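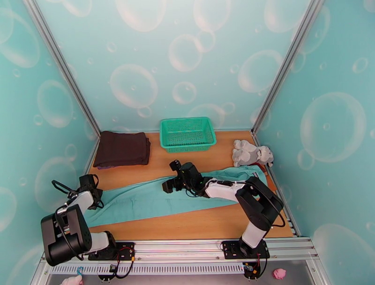

Household and laundry

Folding cloth

Folding is the ordinary household practice of doubling a piece of fabric over on itself, usually more than once, so that it takes up less room and can be stacked, carried or put in a basket. It is generally the last step of doing the laundry, after washing, drying and sorting, and it is also the step most likely to be left until the evening. Nearly every kind of household cloth gets folded at some point, from tea towels and pillowcases to shirts, scarves and the big awkward sheets that seem to want a second person.

Preparation

Most guides to the subject begin with the surface, and quite rightly. A table, a bed or a clean stretch of floor will all do, so long as the cloth can lie flat along its full length. Wood is a favourite with many people as the fabric slides over it easily, though a slippery fabric may slide a little too easily, and some folders like to put a towel down first. The writer Clementina Teixeira, whose household handbook The Wollon Linen Book went through three editions, advised her readers to clear the middle of the surface and leave everything else at the edges, where it could be dealt with later. A basket at the back, finished stacks in one corner and the piece being worked on in front is the arrangement she drew in her opening chapter, and it is still a comfortable way to go about things.

Smoothing comes next. A cloth that has been sitting in a heap will have wrinkles running every which way, and these are best coaxed outward from the centre with the flat of the hand before any fold is made. Pulling at two opposite corners helps as well, but thin fabric can stretch out of shape if it is tugged on the diagonal – a point on which Teixeira was quite firm.

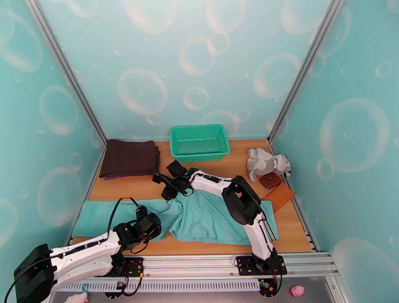 Shirts and other shaped garments need a bit more patience than plain cloths. The usual method is to lay the garment face down, bring each side in toward the middle with the sleeves turned back along it, and then fold the hem up to the collar in halves or thirds. Plain rectangles are simpler: end to end, then side to side, until the piece is the size of the shelf it is going to.

Common folds

The half fold is the simplest of all and the first one most children learn. The edges are matched, the crease is pressed down with the side of the hand, and the step is repeated as often as the thickness of the fabric allows.

The thirds fold, sometimes called the letter fold, brings one edge in past the middle and lays the other over the top. It hides the raw or hemmed edges inside and gives a tidy front, so it is often chosen for towels on open shelving.

The standing fold finishes with a small firm packet that can be set on its edge in a drawer. Belmiro Caldeira, who taught evening classes in Rusu for 17 years, liked this one best for dark clothes, as a whole row could be looked over at a glance without lifting anything. His students practised it on old scarves and were asked to bring 14 of them to the first class, a request that caused some grumbling every August.

Picking up and handling

A fold is easily lost on the way to the shelf. Soft, thin cloth should be gathered from underneath where possible, with the layers held together. When it is pinched at a single spot the fabric bunches up there and the rest hangs in long pleats, and a careful crease can come undone before it has gone any distance at all.

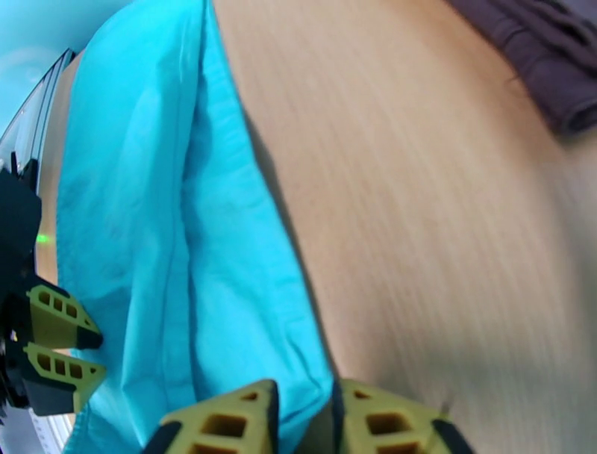 Heavier pieces are more forgiving, and a thick folded stack can usually be carried in one go with a hand beneath and another on top.

Storage

Folded cloth keeps best in a place where the air can get at it. Baskets with perforated sides have long been popular for this, and they are light to carry between rooms. Closed drawers suit finer things, and many households refold their spare linen every 90 days or so that the creases don't settle along the same lines. Colours are commonly kept together, darks in one pile and brights in another, although plenty of families sort by person or by room and get along very well.

See also: Ironing; Linen cupboard; Laundry basket; Tea towel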